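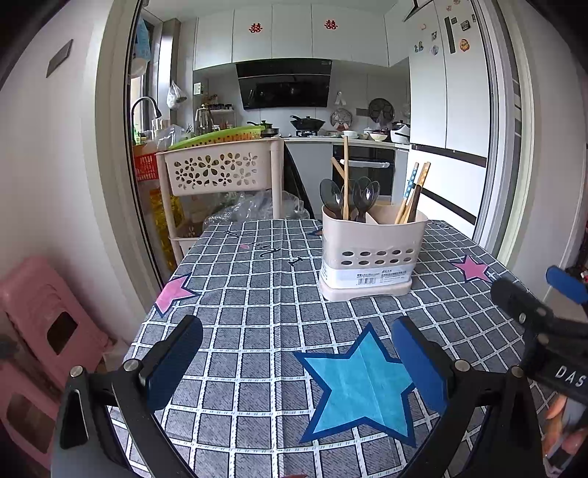 Chukwuemeka Anozie's Kitchen Table Gripper

14 comments | 38 shares

I'd been promising myself a trip out to Estdale since February, and when I finally got there Chukwuemeka Anozie opened the door with a screwdriver behind his ear and told me to keep my shoes on because there were probably washers on the floor. There were! I stepped on one before I'd even said hello.

If you've been reading this page for a while you'll know his name from the curtain-puller project, the one that ran off an old printer motor and scared the cat. His new thing is a hand-held gripper. You hold it by the body, squeeze, and two fingers close on whatever's between them. A camera rides on top and records what the fingers do. The plan is to collect enough of those recordings to teach an arm that he and his friend Ibrahim Olaniyan are building over in the shared workshop at Jorkport.

"The arm is Ibrahim's baby," he told me. "I do hands. I've always done hands. I don't care about elbows."

So why start with the hand and leave the arm for later? He laughed at that one. "Because I can use the hand today. I can sit at a table and pick up a spoon with it. If I wait for the arm, I'm waiting until I'm old."

And it is spoons, mostly. Spoons, spatulas, chopsticks, all the stuff that lives in a utensil caddy. I asked whether he'd picked those because they're easy and got a very long look. "Chopsticks? Easy? You try it." (I tried it. I got one chopstick out and flicked the other one under the fridge. We agreed not to keep that recording.)

The pads on the fingertips are what he most wanted to talk about, so we talked about them for the length of an entire pot of tea. They're blue foam, and they're the sixth kind of pad he's been through. The first ones were rubber cut from a bike tube, which gripped so well that they wouldn't let go. Then came a silicone he poured himself, and that went tacky and picked up every crumb in the house.

"Foam is boring and it works," he said. "It squashes a little, so I don't have to be perfect. A spoon handle is curved, a spatula handle is flat, and the foam doesn't mind. When it wears out I peel it off and stick on another bit."

How often is that? "More often than I'd like. The corners go first, always the corners."

The fingers themselves are black and curved, and each one has a screw he can get at without taking the whole thing apart. He's proud of that. On the earlier version, which he calls Abubakar after the street he was living on when he made it, changing a finger meant undoing the body, and then the spring would shoot across the room. The current one is called Mestura. I asked where that came from and he said Ibrahim named it and has never explained himself.

I'd had Ibrahim on the phone that morning, by the way, and he had opinions. "He'll tell you it's finished," he said. "It isn't finished. The camera mount wobbles if you move fast, and then I get a video that looks like an earthquake and I'm supposed to learn something from it." I passed this on over the tea. Chukwuemeka put his cup down. "It wobbles if *he* moves fast. He picks up a spoon like he's catching a bus."

They're aiming for 2,000 recordings before they let the arm have a go, and they have 400. One recording is one pickup, start to finish, and he does them in the evening when the dishes are done. I wondered if that got dull. "The first night, yes, terribly. Then you start noticing how you do it. I come in from the side for a spoon. For a spatula I come from the top. I never knew that about myself, and I've been picking up spoons my whole life."

Money came up, as it always does with you lot in the comments. He wouldn't give me a total, only that most of it went on the camera and on prints that failed. The finger prints warped on him over and over until he turned them on their side, and he'd like everybody to know that, so now you do.

I asked what he'd change if he started over tomorrow. "The handle. My thumb gets sore. I drew it to fit my hand in the middle of the night and I think my hand is a different shape in the day." A new one is already drawn up, a bit fatter, with a rest for the thumb, and he's printing it at Jorkport when the big machine is free.

Before I left he had me do ten more pickups, properly this time, going slowly. I dropped two. He said those were worth keeping too, and wrote something down in a notebook he wouldn't let me read.

He's bringing Mestura to the next open evening at the workshop, and Ibrahim says the arm will be there as well, bolted to something heavy. If you want a go with the gripper, ask. Bring your own chopsticks.

Share this | 38 shares | 14 comments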